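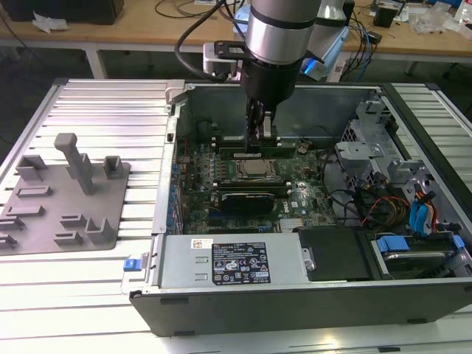
By the team at Skita Computer Refurbishing, Gallstead
Friday, March 7, 2025

Welcome, and thanks for stopping by to read a bit about us. Skita started out in a rented garage on Kershaw Street, with one bench, a kettle and a pile of old office towers that an accounting firm was about to send to the dump. We asked if we could have them, they said yes before we'd finished the sentence, and we've been at it ever since.

What we do is fairly simple to explain, even if it takes a while to do well. Businesses, schools and households around Gallstead and out as far as Drernivside give us the desktops they've finished with. We take off the side panel, have a good look around, and work out what can be kept. Memory modules come out and get tested, and so do the graphics card and the power supply. The little coin-cell battery on the motherboard is often the first thing we replace (you'd be surprised how many "dead" computers only wanted a new one!). Hard drives are wiped before anything else happens to them, and you're welcome to ask for the paperwork.

We have a soft spot for the old Dell towers, we'll admit. The blue clips and latches show you where to put your fingers, the drives sit in their own carriers, and a person learning the trade can find their way around inside without much fuss.

Last year 842 computers came through our doors and 500 of them went back out to new homes, most to students and families. The rest were taken apart for parts, which we keep sorted in labelled drawers – come and have a rummage if you're after a particular cable or stick of RAM.

Drop-offs are welcome at the Kershaw Street door on weekday mornings. Please leave the power cord with the machine if you still have it.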